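Cender bar measure, 20 mL, reviewed by Wyn Cadwaladr

Duty-free spirits counters pour by the nip. The Cender claims 20 mL and delivered 22.
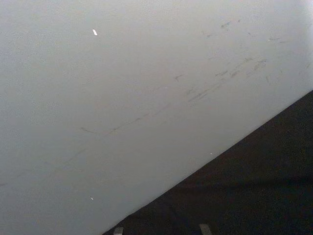

Grey surface, dark edge.

Rinsing is quick.
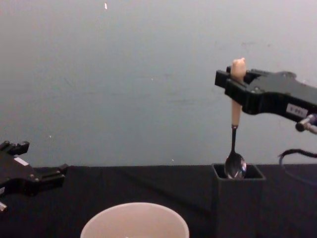
Liqueur samples need stirring. A spoon with a light beige handle and thin metal neck suits the narrow cup.
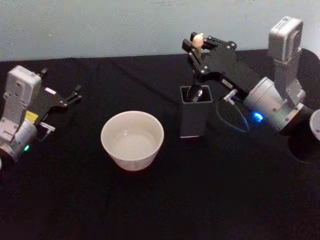
Spill control is fair. Black cloth, as on the table here, is my usual cover.

Rating: 3 out of 5.
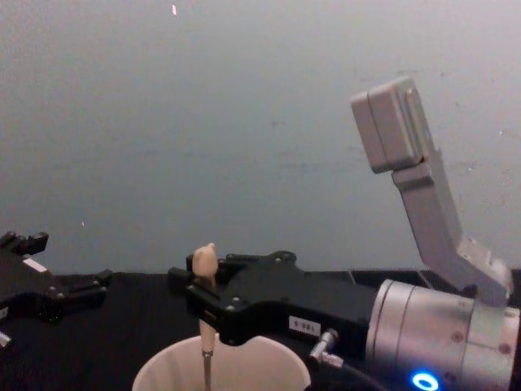 Grey wall, black tabletop.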